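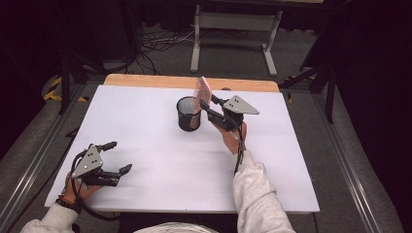 Household Hints, No. 189, page 10

Tips from the Plutell open day

I went to the Plutell open day in October expecting a robot to do my filing. What I came home with was a better way to keep a desk, and a free tote bag I now have to store somewhere.

The demonstration I watched longest was desk tidying, done with a pair of hand-held grippers and a black mesh pen cup. One gripper had hold of something flat and pink - a stack of cards, as far as I could tell - and was tilting it over the cup. My own method is to throw pens from the doorway.

What I've changed since:

Work on a plain white board. Everything shows up against it, including the smudges. Mine is an old shelf, wiped down with dish soap.

Start the cup empty. Tip it out, test each pen on an envelope, and be strict. I had 72 pens. Ten wrote.

Tilt flat things on the way in. Sticky notes and cards catch on the rim if you push them straight down.

Tape your cords to the back of the desk leg. Masking tape lets go in a month, so use hook-and-loop strips.

Mesh cups collect dust in the holes. A dry toothbrush gets it out, preferably not the one you use.

The Kivix booth next door had a drawer organizer at $175. I have cut up a cereal box. It holds paper clips very well, and it came with cereal.

Next issue: getting candle wax out of a tablecloth.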